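Wenurow Paint Swap Is Back, and This Year We Have Shelves

If you have been with us for a while you know that the June paint swap is my favorite thing on the whole neighborhood calendar, and I'm thrilled to say it is on again! We'll be in the old loading bay behind Cardoso Hardware on Friday, doors open at 9 in the morning, and we'll keep going until the cans are gone or everyone is hungry, whichever comes first.

For those who are new: you bring the leftover paint that has been sitting in your basement, you put it on the table with the right color family, and you take home whatever catches your eye. No money changes hands. You don't have to bring paint to take paint, either. Last year one family on Nosow Street did an entire hallway, a bathroom and the inside of a closet from swap cans, and I have been inside that closet (they insisted) and it is a gorgeous deep plum.

Natália Hudec is running the mixing table again. She was a painter on theater sets for years and she can take three half cans of almost-the-same beige and turn them into something you would really want to live with. Bring her a chip of your old wall, a button, a pillow cover, anything with the color you're after. Her line got long last time, so we are handing out tickets at the door — 100 of them, one per household, and you can wander around while you wait.

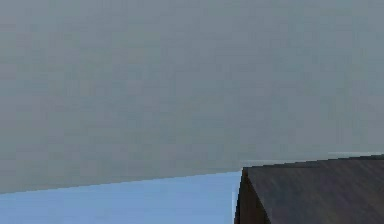
Natália's talk this year is on picking a color pair for a small room, and I sat in on her practice run last week and took pages of notes. Her advice is to start with the quiet color, the one that will cover most of what you see, and live with a big sample of it for a few days before you even think about the second one. A muted blue-grey with a bit of mottling in it and a wedge of light blue coming in underneath on a slant, like the pair shown here, is a good one to try if you've only ever had white walls and you're nervous. Keep the lighter color to the smaller area at first. She also says to look at your samples at breakfast and again after supper with the lamps on, and I can tell you that my own kitchen green looked like two completely different paints!

A few practical things. We can take water-based paint only, in the original can, with a lid that closes. Please write the room and the year on a piece of tape if you remember them. Cans under a quarter full are fine and in fact the craft table loves them. Anything that has frozen over the winter or smells sour should go to the Bridemach drop-off site instead, along with oil paint, stains and thinners.

We have shelves this time, 12 of them, so no more crouching on the concrete to read labels. If you can help carry them in, come to the side door at 8 and there will be coffee and those poppy seed rolls. We could also use stir sticks, drop cloths, clean empty jars and one more good can opener, the kind with the flat end.

Kids are very welcome, in clothes you don't care about.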